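3.2 Surface finish and table choice

Participants were recruited from two sites, the public library at Hasuton and the reading room at Letel. Both had replaced their study furniture in the past few years, and both allowed us to interview visitors between opening and 18:00. We spoke to 60 people at Hasuton and a smaller group at Letel, where the room closes for lunch and many visitors leave before noon.

Each visitor was asked where they had chosen to sit and what had mattered to them in choosing. Daylight was the most common answer, followed by distance from the door. The table itself came up less often than we had expected from MacLeod's earlier survey of office workers, but those who mentioned it had firm views. Several said that dark tables made them feel tired by the afternoon. Others disliked glossy tops under ceiling lights and moved their papers to avoid the glare. Pale wood (Figure 4) was described as "calm", "clean" and, by one regular at Letel, "a bit like a waiting room". 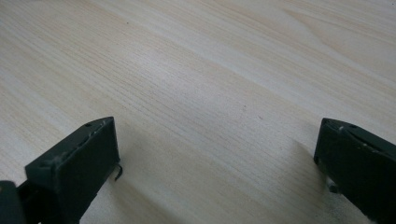

Figure 4. Pale wooden tabletop with fine, straight grain, widening into broader bands at upper right.

Grain was harder to ask about. Most visitors had no words for it, and our first version of the question was dropped after the pilot in September. In the revised version we laid 2 sample boards side by side, one with a strong figure and one nearly plain, and asked which the visitor would prefer to read at for an hour. Preference leaned towards the plainer board among people who worked mainly on paper. Laptop users showed no clear leaning either way.

We treat these answers with care. The sample boards were small, and a pattern that looks busy on a small board may look quiet across a whole table. Hamada made the same point in his notes on the Tralport trial, where staff rejected a veneer from a sample and later accepted it when a full top was put in place. Seat choice was also limited by how full the rooms were, a matter we return to in Section 3.4.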